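Search the help pages Search Clear

Staying at Nellness: your questions answered

We get a lot of lovely emails before people come to stay, and many of them ask the same things, so I've gathered the answers in one place. If yours isn't here, do write to me. I like hearing from guests and I'd sooner you asked than worried about it on the drive.

What time can we arrive?

Any time from 4 in the afternoon. If you reach the village early, the Florberg tea room is a very pleasant place to sit (try the seed cake), and the walk along the river starts just behind it. Leaving time is 10 in the morning, though if the cottage is free that night I'm usually happy to let you linger – just ask the evening before.

How many does the cottage sleep?

Four, in two bedrooms. The front room can be made up as a double or as two singles, so let me know which you'd like when you book. There is a travel cot as well, but please bring your own cot sheets, as babies do seem to sleep better on something that smells of home.

Is bedding included?

Yes, all of it, along with a bath towel and a hand towel each. We change everything between guests, and if you're staying for a fortnight I'll leave a fresh set on the landing halfway through. The sheets are 100 per cent cotton and the duvets are Rautiainen ones, quite light, with extra blankets in the chest for anyone who feels the cold. If you have allergies, tell me beforehand and I'll swap the pillows.

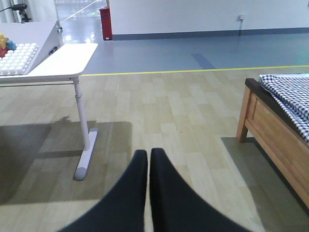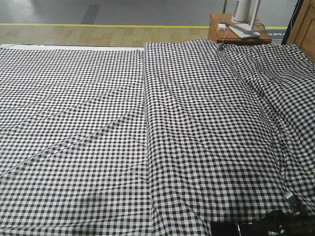
Can we use the washing machine?

Of course you can. It's in the lean-to and there's a box of powder on the shelf above. It is a slow old thing on the hot setting, so most people find the quick wash does nicely for muddy trousers. The line in the yard catches the wind beautifully from May onwards, and in the wetter months there's an airer behind the kitchen door.

May we bring the dog?

One well-behaved dog is very welcome, two by arrangement. All I ask is that they stay downstairs and off the beds. Sheep graze in the field beyond the gate, so leads on there, please, even for the very good ones.

How do I work the stove?

It's a Tusteck, and it's simpler than it looks. Open the bottom vent fully, light it with two firelighters and some kindling, then close the vent halfway when it's going well. The first basket of logs is on us, and after that they're £4 a basket.

What if we have to cancel?

Up to 16 days before you arrive, you'll get everything back. After that I'll do my best to fill the dates, and if I manage it you'll be refunded in full. To move your stay to another week, I only need 72 hours' notice – life does get in the way, and I'd much rather see you later than not at all.

Was this page helpful? 16 people said yes
Comments (4)

Contact us | © Nellness Cottage | Back to top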